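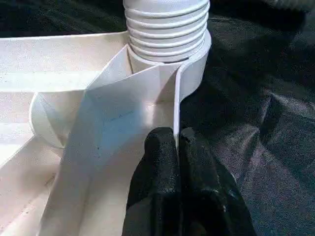
Before the money, please tell us if the grasp planner can now say "I do not know". With this question MacPherson closed its comments on our last report, and it is fair to begin with it. The answer is yes, in part. The planner now gives a confidence value with each proposed grasp, and under a set limit it asks for a new view and does not close the fingers. The limit is still chosen by hand.

Progress report, Nolau project
Software for perception and grasp planning with a wrist camera
Prepared by Skendby for MacPherson, October 22, 2020

1. Perception

White plastic parts with many walls and channels were the main difficulty in this period. One face is very bright, the next is pale gray, and the old segmentation cut such a part into several objects. Thin rims suffered most. The planner then placed the fingers on a broad panel, where they cannot close, although a good rim was standing between them.

We have changed two things. The edge detector works now on three exposures of the same view, and the segments are joined when their borders agree in depth. In our test set of 17 parts, the rim is found correctly on 11. In the last report it was 4. The failed cases are mostly parts with ribbed sections, because the repeated ridges are read as many small rims. A filter for this is written but not yet merged.

The black cloth remains as the standard background. Its folds give false depth at some angles, and we prefer to solve this in software than to change the setup and lose the comparison with the earlier recordings.

2. Planning and control

The approach path is recalculated 10 times per second while the arm moves. Before, it was calculated once at the start. The final part of the path, when the fingers hide the object from the camera, is still driven without new measurements. 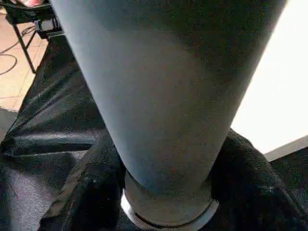

Skosten wrote to us that smooth round bodies should have been the easy case, and asked why they are listed as open work. The shape is indeed simple. But from a steep angle a gray cylinder fills most of the view, the planner sees only one flank well, and the axis estimate leans toward the bright side. A shiny ring at the base makes a second error, as the reflection is taken for an edge. We now fit the axis from two views – this is slower, but the estimate is more stable.

3. Tooling

The replay tool is finished. It shows the camera view, the segments and the planned grasp on one time line, and any recorded run can be repeated with a new version of the planner. The manual for it is short and needs examples.

4. Delays and next steps

The automatic choice of the confidence limit is late. It depends on the ribbed-section filter, so we will do the filter first. Both are planned for November, together with a repeat of the full test set. We do not ask for a change in the budget.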